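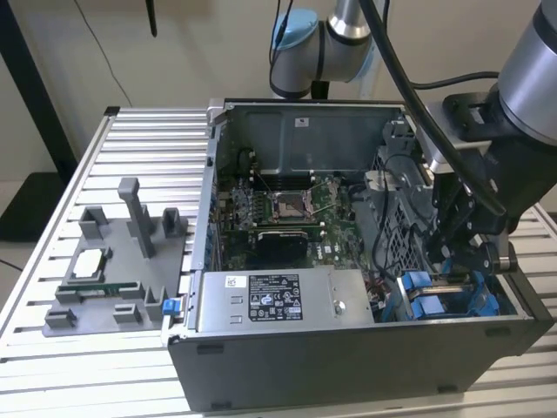
Desktop computer case, open side up

Skernach Front Desk 32
Reception system for small hotels and guest houses
Item no. 704

The Front Desk 32 is a complete reception system for houses with up to 32 rooms. It keeps the room plan, the guest register, the cash book and the breakfast list in one place. It is delivered with the Vuramley hotel program already installed, so that the receptionist can begin with the first guest on the same day.

Many small hotels still work with a paper plan and a pencil. This is a good method when the owner is always in the house. It becomes difficult when the night porter takes a reservation by telephone and the morning person does not find the note. With the Front Desk 32 each reservation is entered once and everybody at the desk sees the same plan.

What is delivered

Desktop computer with the Vuramley program
Flat monitor, keyboard and mouse
Receipt printer Brokus, with six rolls of paper
Cash drawer, opens from the program or with the key
Printed manual in English and Spanish
All cables

The key card encoder is not in the package. It can be ordered separately, also at a later time.

Room plan

The plan shows all rooms on the left side and the days on top. A free room is white, a reserved room is yellow, an occupied room is green. When a guest wishes to stay one more night, you pull the bar to the next day. If the room is already promised to another guest, the program gives a warning and proposes the free rooms of the same category.

Groups can be entered under one name. The rooms of the group may have different departure days, and the bill can be made for each room or for the whole group together.

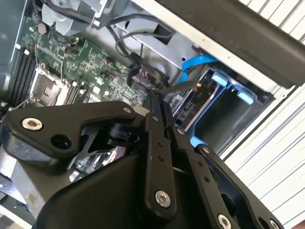 Guest bill and cash book

Every charge goes to the room number: minibar, laundry, telephone, parking, dinner. At check-out the bill is printed in the format you select, with or without the single charges. Deposits are subtracted automatically. Please note that the tax rates must be entered by you before the first bill. We do not enter them from our side, as they are different in each city.

At the end of the shift the program prints a cash report. The receptionist counts the drawer and signs the report, and the next person starts with a fresh page.

New in version of November

The breakfast list can now be printed by floor or by table. Guests with early departure are marked with a star. We have made this change after a wish from Hotel Huenchumán, where many guests leave for the bus before the kitchen opens. The guest letter can also have your own logo now, in color or in black.

Installation and training

The system needs one power outlet near the desk and a place for the printer where the paper can be changed easily. No internet connection is necessary for the daily work. For reservations by e-mail you need a connection from your local provider.

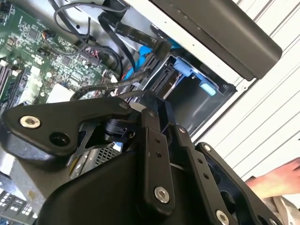
Training takes one afternoon and is done by telephone, with the manual open in front of you. We recommend that at least two persons of the house take part. If you have a list of regular guests in a spreadsheet, send it to us before delivery and we will load it into the register without extra cost.

Make a backup every night. The program asks for it when the last shift is closed, and it takes roughly the time of a cup of coffee.

Price

Complete system as described: $3,547
Key card encoder: on request
Second work place for the back office: on request

Prices without tax and shipping, valid from March 7, 2008. Program updates are free of charge in the first year. For more rooms please ask us for the hotel version.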